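Signposts on the Moor: Why Access Notes Deserve the Same Care as Grades

Opinion

The debate over the new edition of the Hindlow bouldering guide has concerned itself almost entirely with grades. Correspondence to the area forum since November has dealt with whether the traverse at Pearce Rocks should lose half a grade, whether two slabs on the lower tier are one problem or two, and whether a sit start added in recent years deserves its own name. These are proper matters for a guidebook. They are also, in the view of this writer, a good deal less important than the few lines of small type at the head of each section, in which the reader is told where to leave the car and how to reach the rock.

Access notes are the least discussed part of any climbing guide and the part most likely to be wrong. A grade that is slightly out does little harm. The climber finds the problem harder than promised, complains, and goes home. A faulty approach description brings people across a lambing field, over a wall that was never meant to be climbed, or into a passing place that a farmer needs for a trailer. The consequences fall on people who have no interest in climbing and who have been, for the most part, patient with those who do.

The existing note for the upper boulders at Hindlow shows the difficulty well. It directs the visitor to the second lay-by beyond the chapel, then through a gate and along the wall until the path forks at a hawthorn. The lay-by was resurfaced and shortened some years ago. It now holds 3 cars if they are parked considerately and one if they are not. The gate has been moved to the other end of the field. The hawthorn came down in a storm. A visitor who follows the text faithfully will arrive at a wire fence with a faint trodden line on the far side of it, and will naturally conclude that the line is the path. It is in fact the route taken by everyone else who read the same page.

It would be unfair to lay the blame on the authors of the previous edition. They described the ground as they found it. The fault lies in the assumption, common to most printed guides, that an approach once described stays described. Rock changes slowly enough for that assumption to hold. Gates, verges and hedges do not behave in the same way, and neither do the people who own them.

The first proposal of this article is therefore a simple one. Every access note should carry the month and year in which it was last walked, printed beside it, in the same type. Dorothy Horrocks, who compiled the walking notes for the Derkton valley over many seasons, adopted this practice in her own duplicated sheets long before it was thought necessary. A reader could see at a glance which paragraphs were fresh and which should be treated with caution. The sheets were plain and the maps were drawn by hand, but very few people got lost with them.

The second proposal concerns the form of the directions themselves. Too many notes depend on things that cannot be seen by a person arriving for the first time. "Shortly before the old quarry entrance" is of no use to somebody who does not know that there was a quarry. "The usual parking" is worse. Directions should be given in the order in which the traveller meets them, from features that are likely to remain in place: a bridge, a road junction, a stream, a numbered footpath post. Distances should be stated in metres wherever they are short. An instruction to leave the track 500 metres beyond the cattle grid can be checked by anyone with a telephone or a map, and will still be correct when the trees have been felled.
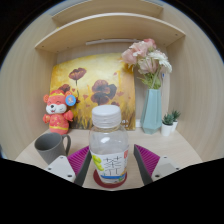 Imogen Goodall
Access Correspondent

Walking times require particular attention. They are habitually given by the fittest member of the party, carrying a chalk bag, on a dry evening in June. The majority of those who now visit Hindlow carry one or more pads, and many bring children. A path which takes 10 minutes unladen may take twice as long with a pad on the back and a wind across the shoulder of the hill. A misleading time has practical effects. People who believe they have overshot will cast about on either side of the path, and on Viltness Moss, where the ground-nesting birds are thickest in spring, there is no worse place for them to do it.

The Moss brings us to the most contentious of the questions before the editors, namely whether the boulders there should appear in the guide at all. There are 7 of them, scattered along the edge of the bog, and the climbing on the largest is as good as anything in the district. They were left out of the last edition at the request of the estate. Since then they have been described online by several hands, with coordinates, photographs and in one case a film. Leaving them out again would be courteous in appearance. It would also ensure that the only directions in circulation were those written by people who had never spoken to the keeper.

Miroslava Oravec has argued in these pages that publication amounts to invitation, and that a place omitted from the book receives fewer feet. The argument is a serious one and it was once correct. When the printed guide was the only source of information, silence protected a crag. It no longer does so. The present paths across the Moss, three of them where there should be one, were made during the years of silence. A clear note, agreed with the estate, giving a single line of approach along the drier northern edge and a plain statement of the nesting months, would in this writer's judgement do more for the ground than another decade of discretion.

That said, agreement must mean agreement. It has been suggested by some contributors that a landowner who does not reply to a letter may be taken to have no objection. This is not a principle that any of us would accept in respect of our own gardens. Where no answer has been received, the note should say so in those words, and the section should be held back until somebody has called at the house. Kulsoom Usmani made such calls at every farm on the Pearce side before the last revision, and the terms she obtained there have been kept on both sides. The stile at the lower boundary was put in by the farmer himself as a result of those conversations.

Parking must be treated with equal firmness. There is a tendency for guides to list every place in which a car can physically be stopped, with the better ones first. The editors should list only those in which visitors are welcome to stop, and should state what to do when they are full. At Hindlow the answer is to return to the village, use the car park behind the hall and walk up the lane. It adds a mile. Visitors will not choose it unless the book tells them to, and some will not choose it even then, but a written instruction gives local climbers something to point to when they find a van across a field gate on a Sunday morning.

A further word should be said about dogs, which the present edition mentions only once, in connection with a problem named after one. The upper boulders stand on grazing land throughout the year. The lower tier does not. Readers are entitled to know the difference before they leave home, and a single line at the head of each section would be sufficient. The same applies to fires, to wild camping and to climbing by lamplight, which has become popular in winter and which is visible from every bedroom window on the west side of the valley.

Some will object that all of this takes up space, and that a guidebook is bought for its climbs. The objection has force. Paper is expensive, and the draft is already longer than the publisher would like. Yet there is material in the draft that could be shortened without loss. The history of first ascents on the lower tier runs to several pages, a good part of it devoted to a disagreement between two men who had, by their own later account, been describing different boulders. The list of eliminates on the warm-up wall could be halved. If a choice must be made between the ninth variation on a problem that most people climb in their approach shoes and an accurate account of how to reach the gate, the gate should be given the room.

Others will say that printed notes are out of date by their nature and that the whole subject should be moved to a website. A web page is certainly easier to correct, and the temporary restrictions belong there. But mobile reception fails at the cattle grid and does not return until the top of the hill. The visitor who most needs directions is standing in the one part of the valley where they cannot be loaded. Print and web should carry the same text, with changes made to the web version first and gathered into the book at each reprint.

The editors have asked for comments on the draft before the spring. It is to be hoped that some of those who have written so fully about the grade of the traverse will spend an afternoon walking the approaches with the relevant pages in hand, starting from the road and doing exactly what the text says. Corrections should give the page, the paragraph and the date of the visit. The section for the Derkton side has had no comments of any kind so far, and its description of the river crossing still refers to the old footbridge.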